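**Gripper comparison, working meeting**
Brumham workshop, 06/10/2025
Chair: Ivar Forsberg
Minutes: Backlund side

**1. Minutes of the September meeting**

Accepted with one correction. The finger set under point 4 is the Sorkus set, and the text had the wrong name.

**2. Placement trials on the wooden table**

Ivar told the meeting that the trials with the hand-held gripper have reached 400 placements. The plan was 414, and the remaining ones will be made this week with the same operator. The target stays the pencil rectangle on the table top. It was asked whether the line is too weak for the wrist camera. Ivar answered that the operators can see it, but he is less sure about the software. We agreed to keep pencil for this round, so that the results can be compared.

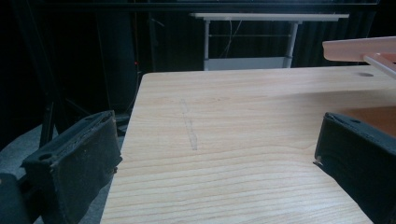
*Fig. 1. Fingers open over the table, pencil outline between them.*

The light was also discussed. The table is bright and the fingers are very dark against it. Jodumum would like a fixed exposure in the camera settings. Agreed for the next round, but not before.

**3. Condition of the finger pads**

The pads are flat and black, one on the inner side of each finger. Their edges have become rough and they collect lint. On the left pad some loose threads hang from the lower end, and a pale fibre lies across the right one.
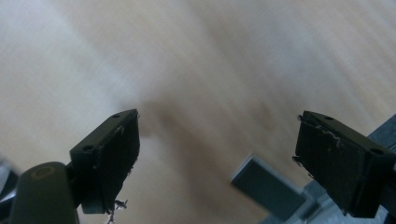

*Fig. 2. Both pads with fibres and dust, gripper open.*

There were two opinions. Backlund would clean the pads and continue. Ivar prefers to change them, as he thinks the fibres can disturb the grip on small parts. No measurement exists yet to support either side. Decision: finish the present series with the old pads, then repeat 10 placements with new pads and compare.

It was noted that fast movements make the picture blurred, and such pictures are difficult to use for checking the pads. Operators are asked to hold still for a moment at the start of each run.

**4. Sorkus fingers**

Not yet delivered. Moved to the next meeting.

**5. Actions**

- Ivar: remaining placements, then the pad change
- Jodumum: proposal for camera exposure
- Backlund: ask Sorkus for a delivery date

Next meeting in the same room, at 9 in the morning. Ivar will send the day by e-mail.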